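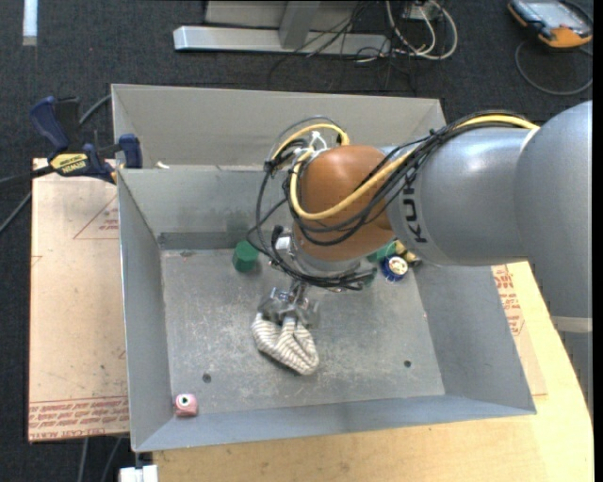 Wendelin Hollenstein reckons I should throw out the planner and start again. Left a comment on the last post at some ungodly hour, and I'll paste the guts of it because it's better than the post was: your grasp scoring is fine, your collision checking is fine, what's broken is that the two of them never talk, so you pick the best grasp in the world and then spend four seconds finding out the arm can't get there.

Yeah. Fair.

So that's been my week. Quick writeup before I forget what I changed, sorry for the state of it.

Background for anyone who skipped the last one. Bin picking on the KUKA, cloth plus a few hard bits and pieces. Depth image comes in, the grasp net (Vinevik, my own thing, still no docs, I know) spits out candidates with scores. Top one goes to Ikex for the arm solution, then Jurko does the path. If Jurko fails we take the next candidate and go again. And again. Dumb loop, wrote it in an afternoon in June and it's been in there ever since.

Cloth makes it worse. A hard block sits there and gives you maybe a handful of sensible grasps. A rag gives you hundreds, every fold looks like a handle, and the net loves a fold that's pushed up against the bin wall. Nice tall ridge, lovely score, no room for the fingers. So the loop grinds through the whole wall side before it gets to anything in the middle.

I logged it properly this time. 3338 candidates over Wednesday's runs, and 690 of them had any path at all. The rest was just the arm politely thinking about it while I drank tea.

What I changed:

Reachability goes in before the ranking now. I sampled wrist poses over the bin volume offline, 3000 of them, solved each one, stored whether it worked and how close the elbow joint got to its limit. Lookup is nearest neighbour, costs nothing. Score times reachability, then sort. Wendelin wanted it learned end to end. Maybe later. A table I can print out and look at is more my speed.

Then the walls. Bin sides slope and I'd modelled them as vertical, don't ask how long that was in there. Straight walls means the planner thinks it's got less room up top than it really has, or more room down low, depending which edge you lined the box up with. I'd lined mine up with the floor. So half the rejected paths were going through perfectly good air. Redid it as four tilted slabs with a bit of padding and the rejects dropped straight away. Embarassing, fixed.

Cables. The collision model had a nice clean wrist on it, which the real one does not have. There's a whole bunch of cable round there and it swings. For now it's a fat capsule on the last two links, too big on purpose. Costs me some grasps near the corners. Better than snagging. If anyone has a good way to model a sagging bundle that isn't a full physics sim I'm all ears.

Last one, perception. The segmentation was merging folds with whatever hard object was next to them - same height, soft edge, one blob. So the grasp centre landed in between the two. I now run the edge pass on colour as well as depth and only split where both agree, or where colour is really sure. Stripes are a pain here, obviously. A striped cloth is nothing but colour edges. Had it cut one rag into 56 seperate objects, which at least made me laugh. Blurring along the dominant stripe direction first helps a lot. Doesn't fix it when the cloth is bunched and the stripes go every which way.

Results, such as they are. Planning time per pick is way down, it mostly finds a path on the first or second go now. Haven't got a clean before and after because I changed the walls and the table on the same day like an idiot. Will rerun with each one switched off.

What still doesn't work: knowing whether the thing in the fingers is one piece of cloth or two. Finger opening tells you nothing with fabric this thin. Tried the joint torques, noise is bigger than the signal. Hofstetter's regrasp code has a check where you hold still over the bin and take a second depth image, compare the blob with what should be there. Slow but I might pinch the idea.

Also the retreat move. It currently goes straight up until clear, then hands over to the planner. Fine for blocks. With cloth the bottom end is still dragging on stuff and I've got no number for how long the hanging bit is. Guessing from the mask area for now, which is rubbish for anything folded over on itself.

Wendelin, if you're reading, the elbow margin thing was your idea and it was a good one. Still not throwing out the planner.

Table generator is in the repo under tools, run it with the bin config and go have lunch. Config format changed, old ones will load but the wall angles default to zero, so check that first or you'll be back where I was. Next post is the on/off runs, if I get the time.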